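Ancient History > Bronze Age and Early Iron Age
Thread: Did purple dye really make the Phoenicians rich?

tidewrack
Every kids' book and half the grown-up ones say the Phoenicians got rich on purple dye. I'm not buying it. The dye came out of sea snails a drop at a time. How do you build a trading network from Lebanon to Spain on that? Timber, silver and wine move in bulk. Purple moves in a small bag.

Kirkberg
A small bag that's worth a lot is exactly what you want on a boat. And the crushed shell heaps at Sidon are huge. Somebody was making plenty of it.

tidewrack
Big heaps over how many centuries, though? A mound that grew for 500 years looks impressive and tells you very little about any one year. I've never seen a yearly output figure that wasn't a guess stacked on a guess.

Yoon-hee Bang
You're both skipping the cloth. They weren't shipping jars of dye around, they were selling dyed wool. That means sheep, spinners, weavers, and a lot of people paid before anyone opens a snail. The color is the last step. I'd call it a textile business with a good finish on it.

Kirkberg
Fair, but the finish is why anyone paid extra. Plain wool you could get at home.

Grodis_2
Page 82 of my old college reader says the name "Phoenician" comes from the Greek word for purple, so the Greeks at least thought it mattered.

tidewrack
The Greek word covers a whole run of dark reds, and people still argue about which way the borrowing went. Could be the color was named after the people. I wouldn't hang an economy on it.

Irusura
Also worth saying that a lot of "purple" in old texts may have been red from madder or kermes. Cheaper, easier, and good enough for most buyers. There were 2 or 3 grades of everything, same as now. My own view is that the snail stuff was for temples and kings and the fake stuff paid the rent.

Kirkberg
Any evidence for the rent part?

Irusura
Not for Tyre, no. It's a hunch. Red cloth held in black gripper fingers, second one:

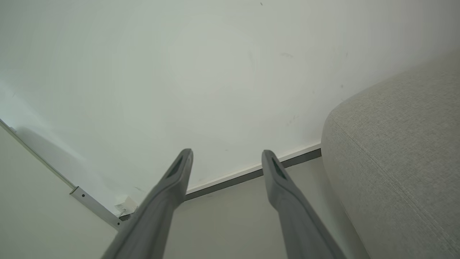
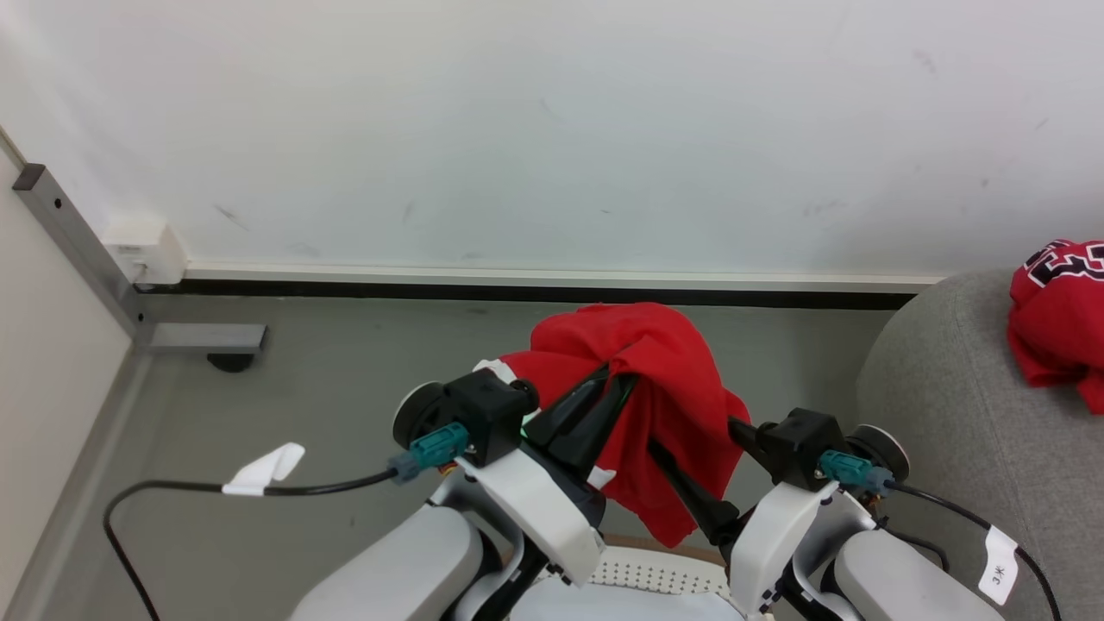
Sung
Kirkberg is right to push on that. You can test old fibers for the snail pigment, and it has turned up in real scraps of wool from the southern Levant, so the expensive version did get onto cloth. What the tests can't give you is the share of the trade. Dry caves keep wool and damp harbor towns don't, so we're looking at whatever happened to survive.

tidewrack
Which is my complaint in the first post. Surviving scraps, shell heaps with loose dates, and a Greek nickname. Meanwhile the silver from Spain gets one line.

Yoon-hee Bang
Silver gets more than one line if you read past the kids' books. But what were they handing over for it? Oil and wine, sure, and I'd bet on textiles too. Cloth rots and jars don't, so the jars get all the credit.

Kirkberg
So you agree with me.

Yoon-hee Bang
On cloth, yes. On purple, show me a price list from Tyre and I'll think about it.

Grodis_2
The price everyone quotes is from Diocletian's edict, and that's Roman, more than a thousand years after the stuff we're talking about. Please don't use that one.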